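Rengate Gallery Reopens Upper Rooms With Drawings and Rendered Works

4 Nov 2018

The Rengate gallery in Stekcombe has reopened its two upper rooms with an exhibition of drawings, prints and computer-rendered pictures by 31 artists. The rooms had been closed since April while the roof was repaired and new lighting was put in.

The exhibition, called "Working Surfaces," looks at the places where things get made: benches, floors, drafting tables, kitchen counters, and the yards behind repair shops. Most of the works are small, and many have not been shown in public before. The organizers received 70 proposals and made their final choice over the summer.

The largest single group is a set of 29 charcoal drawings by Senyo Ofori, who spent two winters drawing in a disused print works in Gronau. He worked on site and used the backs of old proof sheets left in the building. Faint type shows through the paper in several of the drawings, mainly near the edges where the charcoal is thinnest.

"I was drawing the floor for weeks before I drew anything else," Ofori said at the opening. "The marks on it told you where people had stood."

The drawings hang unframed in a single row along the long wall of the first room. They are shown in the order in which they were made, with no titles. A short printed guide gives the date and the part of the building for each one.
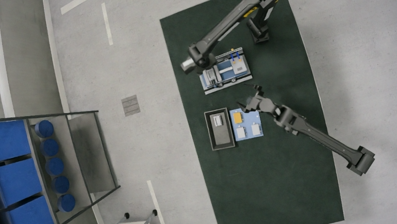 Two robot arms over a green mat, computer rendering.

The second room is given over to prints and rendered pictures. It includes etchings of hand tools, a series of woodcuts based on shop signs, and a group of renderings of indoor spaces. The gallery has kept the light low here because of the older prints, some of which are on loan from the Kleinschmidt collection. Four of the Kleinschmidt sheets will be replaced with others halfway through the run to limit the time they spend on the wall.

Visitors can also see a table of sketchbooks in the stairwell landing. These are under glass, but the pages will be turned every week. Staff said a reading copy of Ofori's Gronau notebook will be kept at the front desk and can be requested at any time during opening hours.

Entry to the upper rooms is covered by the regular gallery ticket. The elevator is back in service, and the side entrance on the courtyard is again open for strollers and wheelchairs. Ofori will give a drawing class in the first room later in the season. Places can be reserved at the desk.

Comments

inkandpress: Went at the weekend. The woodcuts are worth the stairs. Wish the labels in the second room were in bigger type.

M. in Gronau: My father was a typesetter in that print works. Is there a catalog with all of the Ofori drawings?

tallow: Does anyone know which prints come down at the changeover?

Recent items

Stekcombe Sculpture Yard Extends Winter Hours
Kleinschmidt Collection Lends Etchings to Rengate
Applications Open for Gronau Studio Residency
Paper Repair Workshop Adds Second Session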